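Opinion > Food and Drink > Columns

News Sport Opinion Life Recipes Puzzles

We use cookies to improve your experience on this site. By continuing you accept our cookie policy.

The lid, the straw and the cup that goes in the bin

By Polyxeni Stamatopoulos

I buy a takeaway coffee most working mornings, and I have been doing it for long enough that I can't pretend it's an occasional treat. The shop is called Barkitz. It's on the corner below our office, it opens at 6.30, and the flat white is good. I'm saying this at the start so that no one takes what follows as a lecture from a person who carries a ceramic mug everywhere.

My complaint is with the lid. I think we should stop putting lids on coffee by default, and I think the same of straws. The cup is a harder problem and I'll come to it.

Last June I started keeping my cups. I had read one too many articles about other people's waste and wanted a figure for my own. I kept them in a cardboard box under my desk, rinsed and stacked, and when colleagues saw what I was doing some of them gave me theirs as well. By the time the box was full and the second box was full, and the cleaner had asked politely if they could go, we had 326. That was from one end of one floor.

Stacked cups take up very little room. Lids don't stack nearly as well, particularly when they come from different shops, and they were what filled the boxes. They slid off each other and got under the desk. Of the 326 cups, all but a handful had come with one, and I doubt many of us had asked for it.

I started asking people where they drank their coffee. Mostly they drank it at their desks, after a trip of one lift and a corridor. A few drank it at the bench outside the shop. Two people took the lid off as soon as they sat down, every time, and put it on the desk next to the cup, where it left a brown ring. One of those two was me.

A lid is useful if you're on a train, or driving, or pushing a pram, or walking any distance in the rain. It is useful if your hands shake, or if you have four coffees in a tray and a door to open. I would never want anyone to have to explain themselves to get one. Put them on the counter next to the sugar and people who need one will take one. What I object to is the barista's hand going to the stack before I've opened my mouth.

Coffee is also worse through a lid. Most of taste is smell, and a lid gives you a slot the size of a fingernail to smell through. You can't see how much is left. You can't see what the milk has done. The barista at Barkitz still pours a leaf onto every flat white and then covers it up, and I think that must be a bit discouraging over a career.

Straws are a smaller matter but they follow the same pattern. Paper ones replaced plastic ones at most of the places I go, and I hear a lot of grumbling about how they go soft. I agree that they do. The answer for most of us is to drink iced coffee from the rim, the way we drink water. Some people do need a straw, because of a disability or an illness or bad teeth, and they need one that works, so a shop should keep proper straws and hand them over without a fuss. That is a different thing from dropping one beside every glass. At our office the loose ones end up in the stationery drawer, on the windowsill, on the meeting table, and eventually on the floor.

Now the cup. I tried the reusable kind. I have owned 4. One was left on a tram, one cracked, one smelled of old milk however I washed it, and the fourth is a steel one from Westerberg that I like very much and forget at home about half the time. I don't think I'm unusually careless. I think a system that depends on every customer remembering an object every morning is going to fail on a lot of mornings.

What did work, for a while, was at Murkau, the cafe near my sister's place. They bought a load of second-hand mugs, none of them matching, and hung them on hooks by the door. You took one and brought it back whenever you liked. There was no deposit and no app. My sister says plenty of mugs went missing and plenty of others turned up that had never belonged to the cafe, so the number on the hooks stayed fairly steady. It ended when the lease did. The new tenant is a phone repair shop.

I put the mug idea to the manager of our building, Porier House, which has a kitchen on each floor and a dishwasher in each kitchen that runs half empty. He was civil about it. He pointed out that someone would have to carry the mugs back down to Barkitz, and that the someone would turn out to be his staff. It was a fair point and I didn't have an answer ready. I've since offered to do it myself on the way to lunch. I'm waiting to hear.

People like to say that coffee drinkers managed without all this for centuries. The building next to ours has 1815 cut into the stone over the door, and it was a coffee room at one stage, so I suppose they must have sat in there and used the house's cups. They also had more time, or at least they had somewhere to sit. Barkitz has 2 stools. If landlords want fewer cups in their bins, they might look at how little room they rent out to the people selling the coffee. I'd sit down for ten minutes if there were a chair, and so would half my floor.

I've also heard the argument that none of this matters next to shipping or cement or air travel. I accept that lids are small beer by comparison. I have no say over cement, though, and I do have a say over what is put on my cup at ten to eight in the morning. It costs me nothing to say "no lid, thanks" and it saves the shop a few cents. I've been saying it since I emptied the boxes. The barista now does it without being asked, and I have spilled coffee on myself once, in the lift, on a shirt that was due for a wash.

So my request to Barkitz, and to any other shop that wants to try it, is modest. Move the lids and the straws to the end of the counter. Put up a small sign if you must. Run it for a month and count what's left in the carton compared with the month before. I'd be glad to print the result in this column, whichever way it goes.
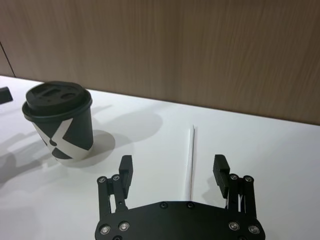 And if the manager of Porier House is reading, the offer about the mugs still stands. I have a crate, and I go down at half past twelve.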